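Notebook — Prurkel songs, mixing room, Sunday

Started at ten with the kettle and the rough mixes, kettle first. Three songs on the list and I'd promised Ruan Fourie something he could play to the band by the evening, so I left the long one alone and began with "Wamdale", which everyone already likes and which therefore ought to be quick. (It wasn't.)

The trouble is the low end. The cello and the bass guitar sit on top of each other all the way through the verse, and when I turn one up the other goes to mud. I tried a cut at 200 Hz on the cello, fairly wide, and it cleared the verse beautifully but took all the warmth out of the solo bit before the last chorus. So now the cut is only on for the verses and comes off again after the bridge. Olesia Bondarchuk played that part and I'd like her to recognise her own instrument when she hears it! 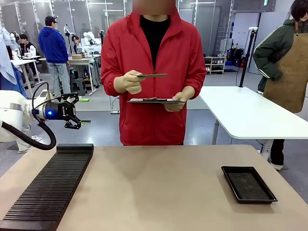
Vocals

Maricel Aquino's takes are lovely and there are far too many of them. I went through the lot with headphones on and kept coming back to the second one, where she comes in a hair late on the first line and sounds as if she's only just decided to sing it. Jericho wants the later take because the tuning is better. I do see his point, but the tuned one sounds like somebody reading a letter aloud and the other sounds like somebody writing it. I've left both in the session, his muted, mine not.

There's a harshness on her "s" sounds up high. I pulled it down gently and then backed off again, as she'd started to lisp. A little bump at 2,000 Hz brought the words forward in the chorus and I was very pleased with that until I heard it on the small speakers, where it was like being told off. Halved it. Better.

Reverb: short one on the verses, the long hall on the choruses. I keep wanting to use the hall everywhere — must stop that.

Percussion

Kenneth Estrella's hand drum was recorded with the mic too close and there's a thump on every downbeat that swallows the shaker.

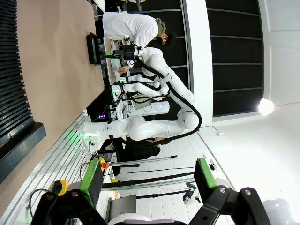 I rolled off the very bottom and nudged the shaker to the right, and for the first time I could hear what he was doing between the beats, all those tiny finger rolls. It changes the whole feel of the song, almost a dance now. I'd love to hear him do the same on "Sison", which still plods a bit in the middle and could do with somebody being cheeky behind it.

"Guvura" I only opened to check the tempo. The click and the guitar part company after the second verse and I don't think the guitar is the one that's wrong. Jericho, if you read this before I'm back in, please don't line it all up to the grid! Try muting the click and letting the drum follow the guitar.

Sent Ruan the "Wamdale" mix at teatime, with the quieter intro.

Still to do: fade on the last chord (too quick), the breath before verse 2, and ask Olesia if she has another hour for the ending of "Sison".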